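Folding on the record: how one group gathers cloth demonstrations

2021-06-07

The data group at Minami has spent the spring collecting demonstrations of household cloth handling for a learning system called Flanari. The work is done by people, with their own hands, at ordinary tables in Jotorstead. We spoke with the lead of the collection effort, who asked to be identified by role only. The conversation has been shortened.

The current set holds 1071 accepted episodes. An episode is one task from first contact to release, and for towels that means one towel. The lead was careful about the word "accepted."

"We record more than we keep. An episode goes in if the wrist tracks are continuous, the hands stay in view, and the end state matches the task sheet. Anything else is set aside with a reason code. We don't delete it, but it doesn't count toward the total."

Wrist pose comes from printed square markers worn on straps, read by the head camera and solved for position and orientation afterward. The group tried a glove with joint sensors first and dropped it in the second week.

"The glove gave us finger angles, and the finger angles were fine. The trouble was the fabric. People stopped feeling the edge of the cloth, so they pinched harder and missed more. We were recording people coping with a glove. A bare hand with a strap above it behaves like a hand."

Several markers go on each strap because a single one is lost as soon as the forearm turns. According to the lead, the solver wants at least 2 in view on each arm, and when it gets fewer it fills the gap from the motion before and after. Gaps longer than 24 frames are rejected.

Asked why towels, and why so many of them, the lead described the choice as a practical one. A towel has four corners, a known size when flat, and an end state that can be checked from above. It also starts from a pile, and a pile is never the same twice.

"Shirts are more useful in the long run. But with a shirt we spent our time arguing about what a finished fold was. With a towel the argument is short. Checked cloth also helps the annotators. If the grid is straight, the towel is straight. If the lines bend, there's a fold or a pull somewhere, and you can see which way it goes."

There is a cost to that. A model trained only on checks may learn the checks, and the lead said early versions of Flanari did poorly on plain cloth. Solid colors and stripes were added to the schedule, and a batch of plain white is planned for August.

Each episode is divided into phases after recording: pick, spread, align, fold, stack. The boundaries are placed by an annotator and checked by a second one. Most disagreements fall between spread and align.

"Spreading ends when the towel is flat. Aligning starts when the person begins to correct it. Some people do both in one motion, and then there isn't a boundary to find. We allow an overlap label now. I resisted that for a while, and I was wrong. Forcing a cut there put noise into the part of the task we cared about most." 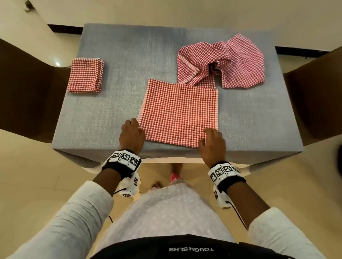 Towel task: one towel folded, one laid flat under both hands, one still crumpled. Marker straps are worn on both forearms.

The instructions given to the demonstrators are short. They are told which task to do and what the result should be. They are not told which corner to take first or how fast to move.

"The first task sheet ran to three pages. Everyone folded the same way and everyone folded slowly. The variation was gone, and that was the thing we were paying for. The sheet is five lines now."

Sessions are capped at 90 minutes. The lead gave fatigue as one cause and strap drift as the other. A strap that slides toward the hand shifts the calibration, and the shift is gradual enough to get past the automatic checks. Demonstrators hold a fixed calibration pose at the start and end of each session, and the two readings are compared. If they differ by more than the tolerance, the whole session goes to manual review.

The group keeps failed grasps in the set when the person recovers and finishes. A missed corner, followed by a second attempt, is stored as one episode with the miss labeled.

"If you take those out, the system only sees cloth that cooperates. Then the first time a corner slips, it has nothing to go on."

A second site at Brerkby is being prepared with the same straps and the same task sheet, but with different tables and different lighting. The lead does not plan to match the two rooms. Calibration files will be kept separate by site, and the first exchange of episodes will be limited to towels.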